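Choosing a name you can register

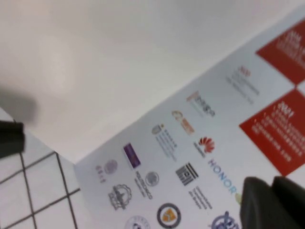
I run a small business that sells tea blends, mostly online and at a few weekend markets. For the first two years I sold under a name I never checked. Last spring I finally decided to register a trademark, and I want to write down how it went while I still remember the order of things.

My first name for the company was Marras. I liked the sound of it and the domain was cheap. I had labels printed and I had a stamp made for the paper bags. When I sat down with Settimio Fiore, the attorney a market neighbor sent me to, he typed it into a search while I was still taking my coat off. There was an earlier registration for herbal drinks, spelled with one R. He said the spelling wouldn't help me much. What matters is whether a buyer could mix up the two, and one letter in the middle of a word doesn't do a lot for a person who hears it said out loud.

I asked whether I could register it for tea only and leave herbal drinks alone. He said the goods don't have to be identical, only close enough that people would expect them to come from the same place. Tea and herbal drinks are about as close as you can get.

So I went home and made a list. Some of the names I wanted most were the worst ones. Anything that says what the product is, or what it tastes like, or where it comes from, is hard to protect. I had "Morning Leaf" near the top. Settimio crossed it out without much discussion. Mitau stayed on the list for a week. It's an old name for a town in Latvia, and my worry was that it would be read as a place of origin. He thought most American buyers wouldn't recognize it, but an examiner could look it up in a minute, and I would have to answer a letter about it. I let that one go too.

That left Jutia and Fikmont. Jutia is a real word in Spanish, for a kind of large rodent, and my friend Nimal Barua told me that before I had spent anything on it. An unrelated animal name is fine legally. I didn't want it on tea.

Fikmont is made up. It came from mashing together a nickname and part of a street name, and it means nothing. Settimio liked it right away. Invented words get the strongest protection, and the search came back nearly clean. He found one company with a similar ending that makes floor wax, and he wasn't concerned.

The filing itself was less work than the picking. You need the name, the owner, the list of goods, and either proof that you already use the mark or a statement that you intend to. I hadn't sold anything as Fikmont yet, so we filed on intent to use. The part I got wrong in my draft was the list of goods. I had written down everything I might someday sell, including mugs and towels. Settimio asked if I had real plans for towels. I did not. We kept it to tea and tea-based drinks, in one class, which also kept the government fee down.

I paid him $687 for the search, the advice and his time on the application, with the filing fee on top of that. I know people who file on their own and do fine. I could have done the form by myself. I would not have caught the one-R problem, and I would have filed for Marras.

Then you wait. It was almost 7 months before an examiner looked at mine. There was one question, about the wording of the goods, and we answered it the same afternoon. After that the mark was published so other people could object, and no one did. Once I had bags with the new name on them and had made some sales, we sent in a photo of the packaging as proof of use.

The registration came through in April. I had already moved everything over by then. The old labels went in the recycling, three boxes of them - that was the most annoying part of the whole thing. A few customers wrote to ask if the company had been sold. I put a line on the order slip saying same tea, new name, and the questions stopped after a while.

Next on the calendar is the maintenance filing between the fifth and sixth year. Settimio's office will send a reminder, but I wrote it in my own book as well. He says a lot of small owners miss it, move offices or change their email, and find out when the mark is already gone.

I still have the Marras stamp in a drawer.

Recent posts
Switching to compostable bags
What I pay for a market table
Keeping receipts when you hate keeping receipts
Shipping tea in hot weather
Finding a second supplier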